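Visit report: Novlow teleoperation lab, Wosden

Posted 12/08/2024

Novlow opened its data collection floor in Wosden to outside visitors for one afternoon. I went mainly to see how the company handles demonstration quality, a subject its published notes skip over. The visit had three parts: a short briefing, time on the floor, and a question session that ran past its slot.

The building is a former furniture warehouse on the ring road. Parking is behind it and the entrance is at the side, which the invitation did not mention. Visitors sign in, leave bags in a locker, and get a floor map with the stations numbered.

The briefing covered the two input methods in use. In the first, the operator holds the arm near the wrist and guides it through the task with the motors in a compliant mode. Joint positions are recorded, then the arm replays the motion alone while the cameras run, so that no human hand appears in the video. In the second, the operator sits at a small leader arm with the same joint layout as the working arm, and the working arm follows. Novlow calls the leader arm Astine. It was built in house and weighs little enough to be moved with two fingers.

Most recording has shifted to Astine over the past year. Hand guiding is still used for tasks with one fixed path, such as pushing a drawer shut. For tasks where the object moves during the work, replay fails too often, because a plate or cup that has shifted a little between the guided pass and the replay will not be where the arm expects it.

There are 10 stations on the floor, and 7 were running during our visit. Each has one arm and one operator. The tables are kept deliberately ordinary and the props are household items and toy food, swapped between sessions according to a printed sheet. I spent most of my time at the kitchen group, where the assigned task was wiping a plate with a sponge.

The task reads as simple on the sheet: pick up the sponge, bring it to the plate, wipe, put the sponge down. The hard part is contact. The leader arm has no force feedback in its current version, so the operator judges pressure by eye, from how far the foam deforms and whether the plate starts to slide. New operators tend to press too hard. Experienced ones come in at a shallow angle, touch the rim first, and let the sponge settle before they start a stroke. 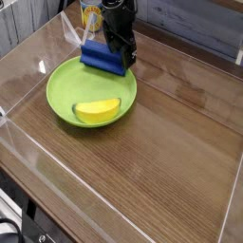 Karimi disagreed that this should be left to the eye at all, and said so during the floor session: without a force signal, two operators can record strokes that look the same on video and load the arm very differently, and a policy trained on both will learn something in between that neither of them did. The suggestion was to log motor current on the wrist joints as a cheap stand-in.

The floor lead replied that current is already logged but not used in training. It is noisy at low speed, and friction in the gearboxes hides most of what a light wipe produces. A load cell at the wrist is being tested on one station. No results were shown.

The rules for a valid demonstration were more detailed than I expected. An episode starts with the arm in its home pose and ends with the sponge released. If the sponge is dropped, the operator may pick it up again and continue, and the episode is tagged as a recovery. If the plate leaves the marked work area, the episode is discarded. Pauses longer than a few seconds are trimmed afterward by script, although several operators said they would prefer to have them kept.

Toy food left on the plate is treated as a separate condition. On some sheets the operator removes it first, on others the wipe goes past it. Both versions are recorded under the same task name with a different instruction line, so that the model has to read the instruction to know which one applies. I asked how often the lines get mixed up. The answer was that it happens, and that a second person now checks the instruction against the video before an episode is accepted.

The count on the wall display for the wiping task stood at 2,287 accepted episodes. A full set takes 54 operator shifts at the present rate, including resets. Resets take up a large share of that time. Putting the props back by hand is slower than the demonstration itself on some tasks, and there is no plan to automate it.

Visitors could try Astine on a spare station. The following delay is small but can be felt, mostly on quick reversals. Gripper closing is mapped to a trigger, and the range is a bit short for soft objects: half a centimeter of finger travel decides between a loose hold and a fully squeezed sponge. I got the sponge to the plate on my second attempt and lost it on the first stroke.

The question session was mostly about licensing. Novlow plans to release part of the kitchen data in September, with joint positions, video and instruction lines, and without the current logs. Discarded episodes will not be included. Several people asked for them anyway – failed contact is useful material for anyone working on recovery – and the request was written down.

Slides were promised by email to everyone on the sign-in list. Mine have not arrived yet.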